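Loading a Two-Tier Dish Rack So Everything Drains

Posted 2018-09-29 by Concetta Zuccaro

A two-tier rack holds twice the dishes of a flat one on the same piece of counter, but it only drains properly if it is loaded in the right order. The steps below were written for the black wire Podau rack and apply to most racks with a wire basket over a lower tray.

Before you start

Check that the rack stands level. Press down on each corner of the lower tray in turn. If one corner moves, loosen the bolts on the side supports half a turn, push the rack flat against the counter, and tighten them again. Do not overtighten -- the paint coating chips at the bolt heads and rust starts there.

Leave a strip of counter free in front of the rack, at least 5 inches deep. Mugs and bowls wait here until their turn.

Step 1. Plates, lower tier

Start at the back. Place one dinner plate per slot, all facing the same way. With wavy dividers, the plate should sit in the low point of the curve; a plate resting on a high point will lean and touch its neighbor. Two plates in contact hold a film of water between them and will still be wet the next morning. Heavy stoneware goes at the ends, near the supports.

Step 2. Small plates and saucers, upper tier

The upper basket should carry the lighter load. Saucers and side plates fit the narrower angles of the dividers. Fill from both ends toward the middle so the weight stays balanced.
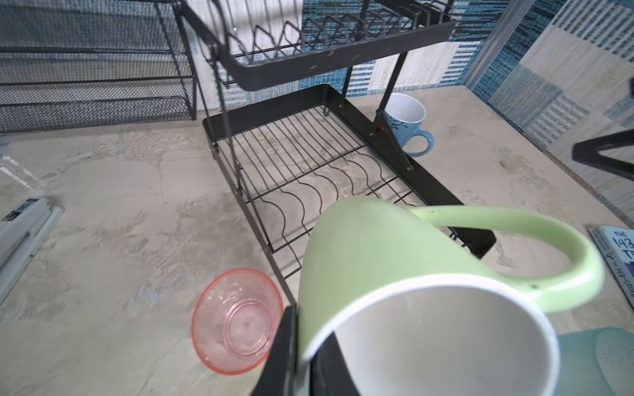 Step 3. Mugs

Mugs go in after the plates. Empty any water from the foot ring first, then set the mug upside down with the handle pointing along the tray. A handle pointing outward catches sleeves. If the base of the mug is deeply recessed, tilt it slightly so the recess does not fill.

Mugs that do not fit can be dried with a towel and put away. Standing them upright beside the rack is fine once they are dry inside.

Step 4. Plastic bowls

Plastic sheds water poorly and dries slower than ceramic. Lean bowls on their sides against a divider, open side down and forward. Ridged bowls need a shake before they go in -- the ridges hold drops. Do not nest them.

Step 5. Unloading

Empty the upper tier first. Drips from above will otherwise land on dishes that are already dry. Wipe the tray, then the counter under it. On a patterned stone-look surface, water marks are hard to see, so run a dry hand over it to check.

Descale the tray once a month with diluted white vinegar and rinse well.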